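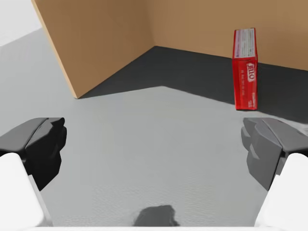

Replying to the question about box exercises for the Ollarton drawing list, and to a few other points from the same message, which I've left quoted at the bottom. My advice is to keep beginners on plain boxes longer than they want to be kept there. A box has edges you can check with a ruler, and a wrong angle shows up right away. Groceries work well for this. A red Jell-O box stood on end near the place where two tan walls meet gives you most of what a first lesson needs: a small upright shape, a strong color against a quiet one, and a corner line behind it to measure against. Have people draw the corner line first and hang everything else off it.

On paper, I would skip the toned pads for the first month. I know the Verbeke gray looks good in the shop, but it costs more and people get careful with it. They draw small and they don't throw anything away. Plain newsprint is fine. I buy a pad of the large size and cut the sheets in half with a kitchen knife. The edges come out ragged and it makes no difference.

Pencils: one HB and one 2B. I have watched people spend the first half hour sorting a tin of pencils. The Flukum eraser sticks are all right for small areas but they smear if the tip has gotten dirty, so rub the tip on scrap first. A kneaded eraser is still better for lifting construction lines.

As for the order of the lessons, you asked whether to start with two-point and come back to one-point later. I used to do it that way. The argument for it is that most things people want to draw are seen at an angle, so one-point feels like a detour. The trouble is that in two-point the vanishing points usually land off the paper, and a beginner who can't see the point doesn't believe in it. They guess, and the guess drifts from one line to the next. With one-point, the thing they are aiming at is right there on the sheet. I now do two full sessions of one-point before anybody turns a box.

The exercise I use is a floor. Draw the horizon straight across the middle of the page and put a dot near the center of it. Mark even steps along the bottom edge and join every mark to the dot. That part goes quickly. The cross lines are where people go wrong, as they space them evenly and the floor stands up like a wall. Draw one diagonal through the first tile and carry it on to the horizon, and each place it crosses a line going back is where a cross line belongs.

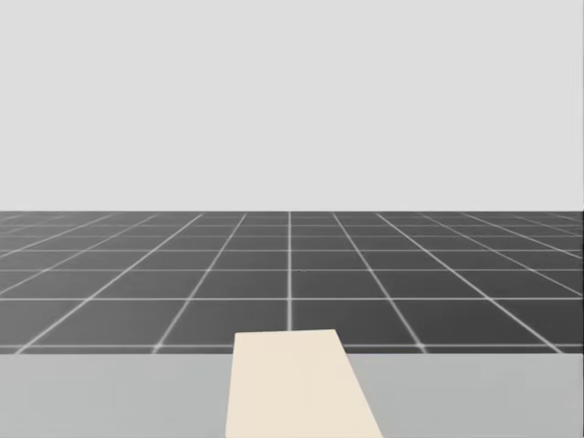

White grid on a dark floor, light gray above the horizon.

When the floors are finished, pin them up and look at them from across the room. Mistakes in the spacing are much easier to see from a distance than at the table. Let people fix their own before anyone else comments. In my group that was agreed on years ago after an unpleasant evening, and it has kept things friendly.

After the floor, put a box on it. The base should fill one tile, then two, then sit across a line. Height is the next sticking point. I have them draw a post the height of the box at the near edge of the floor and run lines from its top and bottom back to the vanishing point. Any box of the same height, anywhere along that row, fits between those two lines. It takes a while to sink in, so I wouldn't plan anything else for that session.

On class size, 18 is too many for one person teaching. I had 27 sign up once and spent the whole course walking. With 8 I can get to each table and still have time to draw on the board. If you can't turn people away, split them into an early and a late group and repeat the lesson.

The room matters less than the light. If the Wakanov building still has those long tubes down the middle of the ceiling, turn off the row nearest the windows and put a desk lamp at one end of each table. Otherwise every box has several faint shadows and the students try to draw all of them. You could leave shading out until November and I don't think anyone would complain.

I wouldn't set homework for the first few weeks. Ask them to bring one box from the kitchen and leave it at that. Cereal boxes are too tall for a crowded table. Tea, rice and pasta boxes are all good sizes. Ask them not to bring anything with rounded corners.

I have handouts for the floor exercise and the post method. They are only scans of pencil drawings, but they print clearly. I can send them to the list or to you directly. If you print them yourself, set the printer to actual size, or the ruler marks down the side won't be right.

On August 25, 2024, you wrote:
> I've agreed to run the beginners' perspective course this fall and would like
> some advice from people who have done it before. I've only taught figure
> drawing.
>
> 1. Do you start with one-point or two-point? The old course notes start with
> two-point and I don't know why.
>
> 2. What do you use for the box exercises? The wooden cubes we had are gone.
>
> 3. Is the Verbeke paper worth buying for beginners?
>
> 4. How many students is reasonable? I have 18 names already.
>
> We'll be in the Wakanov building again, same room as the life class. The
> tables are fine but the overhead lights are not great.
>
> If anyone has handouts they don't mind sharing I'd be glad to have them.

--
Ollarton drawing list
To leave the list, send a blank message with "unsubscribe" in the subject line.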